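The Arm Was the Cheap Part

The operations manager at Cestlow, which runs test kitchens for small food brands, would like it known that she did not want a robot. She wanted a second dishwasher. "I put in for a dishwasher in January," she says. "By lunch there was a budget line for automation, and it had my name on it."

The budget, as approved, covered one arm and one gripper. It did not cover a spare pair of fingers, cables, or anyone to stand next to it. "We planned it like a toaster," she says. "You buy it, you plug it in, you complain about it." 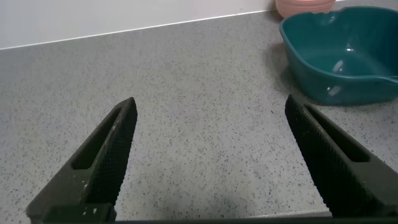

What should a first-time buyer budget for besides the arm?

Fingers, spare cables, a support contract and staff hours, in her view, with the hours listed first. Her rule is to take the quote and set aside the same amount again for everything the quote leaves out.

Cestlow got bids from Nikolaidis and Drindus. One came with 100 pages of documentation and no price for replacement parts. The other had the prices, "which was brave of them." She went with the prices.

Her trial list is deliberately dull: bowls, basins, a glass with something in it. Vendors prefer to demo with foam blocks. "I don't serve foam blocks," she says. "Well, one client came close." 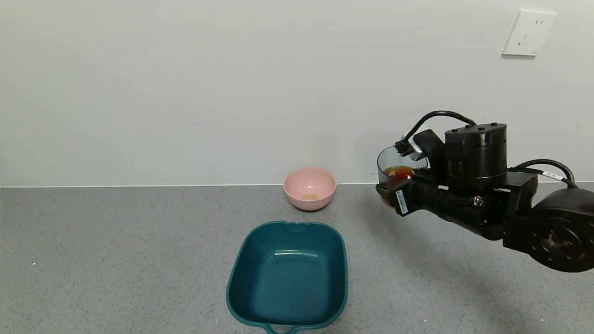
Leasing, and other regrets

She leased for six months with an option to buy, and calls it the only clever thing she did. The lease has two clauses she fought over: who pays for shipping on repairs, and who pays for broken glassware. She won the first. The second cost her a $1000 deposit, and she brings it up often.

Would she sign again? "Ask me when the lease is up," she says. The dishwasher request is still open.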